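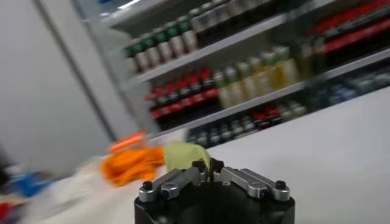
Wrist view at Hitside: the gripper with something soft and pale in its fingers, drinks shelves behind.

So, the Hitside open day. I'd had it in the diary since April and nearly didn't go, as the van was in for its MOT and the train means two changes and a very long walk past a tyre place. Glad I did though!

For anyone new to these posts, I run the stockroom side of a small shop and vending business, and we've been talking for ages about getting an arm to do some of the dull sorting and shelf work at night. Talking is free, so we've done plenty of it. My job on Tue 18 August was to come home with proper prices, or at least a better idea of which questions to ask.

Hitside have set up one end of their unit like a shop, with white shelving full of drinks bottles and a plain white table in front. I stood by the screen showing the wrist camera for far longer than I meant to. It was picking up soft things, cloths or sponges or something of that sort, and I liked that a lot more than the usual demo with a neat little cube. Half our returns are soft and floppy and a nuisance to hold. The fingers are two flat metal linkages that come together at the tips, held with plain black screws, and my first thought (I'm no fun at parties) was how much a spare pair would set us back.

That turned out to be the right thing to ask. Pichit Intarasuk was looking after the stand and he didn't blink, he just went and got the parts list. A finger set is 100 pounds. They suggest keeping 2 sets in a drawer and I've put both in my sums. The bit I'd missed completely was the cable that runs down to the wrist, which counts as a wearing part and isn't in the warranty. Write that down if you're shopping as well.

I asked him about bottles, obviously, with all those rows of them staring at me. He said full ones are a different conversation, because you have to add the weight of the gripper to the weight of the bottle before you look at what the arm can carry. I had been reading the payload figure on the brochure as if it was all mine to spend! If we want to lift big bottles we go up a size of arm, and then the table has to be heavier, and then the floor fixings change, and off it goes. If we stick to light returns and packets we can stay small. I think we stay small for the first year.

Coffee was good. Sandwiches went very quickly, so get there before noon if you ever go.

After lunch there was a talk on renting against buying, given by a woman from Wurkell who do the finance. Their rental is 800 a month with servicing in it, and you can hand the thing back after the first year. I'd gone in dead set on buying and now I'm wobbling. Buying is cheaper if we keep it for years, but I can't promise we'd want the same gripper by then, or the same shop for that matter. She also told us to put installation on its own line in the budget, with training on another, and not to let a supplier roll them together. My old spreadsheet had one line that said "setting up" with a guess next to it. Oh dear.

There were a couple of other firms along the back wall. Bodin had guarding and floor scanners, all very solid, and their chap offered to come and measure our back room for nothing, which I've said yes to. Brurka do the software for telling the arm what goes on which shelf. I had a go and managed it, slowly, but they charge per user per year and we've got a lot of part-timers, so I need to find out if a shared login is allowed. Lead time on an arm is 14 weeks at the moment, so anything for Christmas is already out of the question.

Things I still have to chase: a written quote from Hitside with the spares on it, whether the compressor we've got is any use or whether the gripper is all electric (I forgot to ask, and I was standing right next to it), what our insurer wants to see, and whether the back room has a socket anywhere sensible.

They're doing another open day in the spring and said I can bring my own stock to try. I'm taking the awkward returns box, all of it. If anyone fancies sharing a lift, leave a comment underneath and I'll get back to you when the van's home.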